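Forecast notebook, knockout round model
Entry for March, opened 6 p.m.
Kept by Niilo Räsänen

Purpose of this entry: to record the state of the cup prediction model before the quarterfinal draw, and to set down what was changed since the group stage.

The training set now holds 651 matches. Friendlies have been removed, with the exception of those played in the month before a tournament, which remain at half weight. Extra time is handled separately. All goal rates are computed on 90 minutes only, and the earlier practice of including goals from extra time has been stopped. It inflated the scoring rate of Clillarura, who went the full distance in both of their last knockout ties.

Penalty shootouts are treated as an even chance for both sides. Colleagues have asked for a goalkeeper adjustment. The sample is 178 shootouts, and the effect found in it was too small to use. The request stays open.

Current view of the ties:

Hendside v. Koskela. The model favors Hendside. Their defensive record away from home is the strongest in the set, although the fixture list was kind to them. Koskela will be without their regular left back, and the lineup correction has been applied by hand.

Clillarura v. Pila. Close to even. Pila concede late – mostly from set pieces – and the model does not see this, as it has no time-of-goal term. My own judgment would move the tie slightly toward Clillarura. The published figure must remain the model's figure. 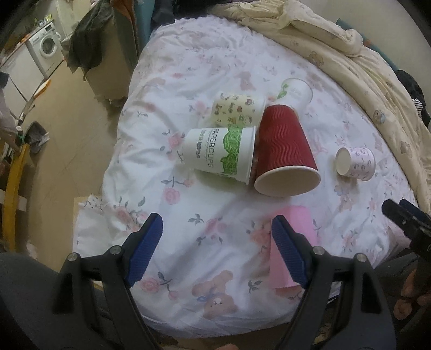
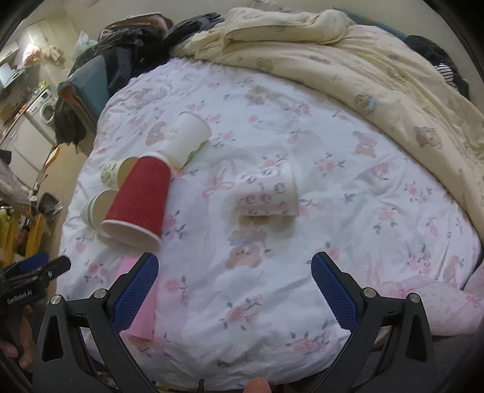
Paper cups on the rose and teddy bear sheet, both views.

Open matters:

The home advantage term was fitted on league matches and is too large for a cup played at neutral grounds. To be refitted before the semifinals.

Two results for Pila were entered twice under different spellings of the club name. One pair has been corrected. The other is still in the file and should be removed before the next run.

The rating decay was shortened to 6 months. Results from the previous season now carry very little weight, and newly promoted sides move up and down more than I would like. Compare against the old setting and enter both error scores on the next page.

No predictions are to be sent out until the duplicate has been removed and the run repeated. N.R.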